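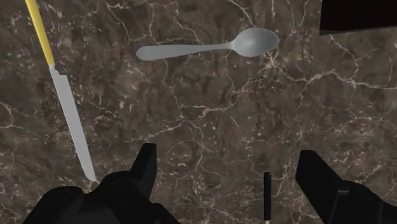
Chapter 6: Stone in the Home

Earth Materials | Unit 5

Marble begins as limestone. When limestone is buried deep in the crust, heat and pressure cause its calcite grains to regrow into a tight, interlocking mass. Clay, iron and other impurities color the stone and form its veins.

Marble is softer than granite, and acids such as lemon juice will etch a polished surface. Section 6.1 follows a block from the Rinden quarry to a kitchen counter. Review the rock cycle before you begin.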